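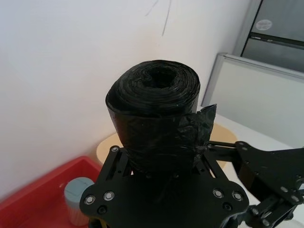

Why does my Plovby sprinkler controller water a zone overnight when there's nothing scheduled?

Most of the time there's an old start time sitting in program B or C. The screen only shows program A unless you turn the dial, so go through all three and clear every start time you don't recognise. If they're all blank and the zone still comes on, look at the valve and the wiring next.

Ticket: Zone 7 runs on its own
Product: Plovby controller, outdoor cabinet model
Opened by: Juniper Kincaid
Opened: April 13, 2018
Status: Solved by customer

Entry 1 - Juniper Kincaid

Hi all, I did read the answer at the top of the help page before posting, promise! Programs B and C are blank. I went through them twice and then my sister Shoshana went through them again because she doesn't trust me with dials (fair enough).

What's happening is that zone 7, which does the veggie beds and the strip along the back fence, comes on by itself some nights. I only found out from the water bill. The December one was a bit high but it was a scorcher of a month so I paid it and didn't think any more of it, and then the next one was higher again even though we'd had rain. Then I got up for a glass of water, heard hissing, and went out in my thongs to find the zucchinis getting a lovely soak in the dark.

The controller screen said OFF while all this was going on. I turned the dial to OFF anyway in case it had feelings about it, and the water kept going. Had to shut it at the mains tap.

Things I've tried so far: new backup battery, factory reset, put my one program back in by hand. Happened again two nights later.

Entry 2 - Keir Carnegie, Plovby support

Hi Juniper, thanks for the detail. If the screen says OFF and water is flowing, we need to know whether the controller is sending power to that valve. Next time it happens, could you pull the zone 7 wire out of the terminal strip before you touch the tap? If the water stops within a minute, the fault is on our side. If it keeps running, it's the valve. Also, is there a rain sensor or pump relay fitted?

Entry 3 - Juniper Kincaid

No pump, and the rain sensor died before we bought the place, so there's a bit of wire across those two terminals. Will report back when it misbehaves.

Entry 4 - Juniper Kincaid

Of course it then behaved perfectly for a week and a half. Last night it finally went off, so out I went with the torch in my teeth and pulled the wire. I stood there for a good long while and the water just kept running. So it's the valve, yes? I'm a bit relieved, I was pricing up controllers and they're not cheap.

While I had the cabinet open I borrowed a multimeter from Chrysanthi Sfakianakis two doors up and measured across the zone 7 wire and the common. It read 30 ohms. Is that bad?
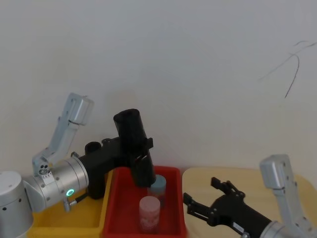

Attachment 2: low tabletop with two plastic trays, off-white wall behind.

Entry 5 - Keir Carnegie, Plovby support

30 ohms is a healthy solenoid coil, so you can leave the electrical side alone. A valve that stays open with no power on it nearly always has grit under the diaphragm, a tear in the diaphragm, or a bleed screw that's been left a little loose. Turn the water off, take the screws out of the lid, lift it straight up and watch out for the spring. Rinse everything in clean water and hold the rubber up to the light. What make is the valve?

Entry 6 - Juniper Kincaid

It says Andcombe on the lid, and I think it's the old square type. The valve box was completely full of dirt (ants, heaps of ants) so it took me most of the morning to dig down to it. Bleed screw was nipped up properly so it isn't that.

Got the lid off and kept hold of the spring, very proud. There was sand in there, proper coarse yellow stuff, packed into the little hole in the diaphragm. I poked it clear with a pin and rinsed the lot in a bucket. The rubber looked okay to me, no splits, a bit stiff around the outside.

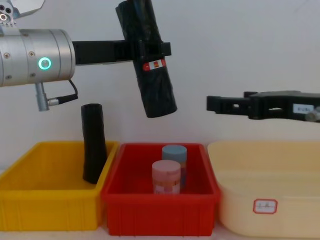
So I put it all back together, did the screws up in a criss-cross like you do with a wheel, and turned the water on slowly. It ran for a few seconds and then shut itself off with a clunk. I ran the zone from the controller for a bit, stopped it, and it shut off again. Did that over and over until the path was a swamp and Shoshana told me to come inside.

What I can't work out is where the sand came from. We're on town water. There was a burst main up our end of the street last year, would that do it?

Entry 7 - Keir Carnegie, Plovby support

It certainly could. Grit gets into the line during a repair and then sits in the low spots until something moves it along. Is there a filter before the valves?

Entry 8 - Juniper Kincaid

There is! It's a wee thing behind the hose tap, painted the same colour as the wall, and I'd walked past it for years. The mesh had a hole in it I could get a finger through. New one was cheap from the irrigation place, and I flushed the line with the end cap off before I fitted it.

Zone 7 hasn't come on by itself since. I've ordered a new diaphragm anyway, seeing the old one was stiff, and I'll swap it when the beds are empty. Happy for you to close this one, Keir, and thanks heaps. Multimeter has gone back to Chrysanthi with a bag of zucchinis.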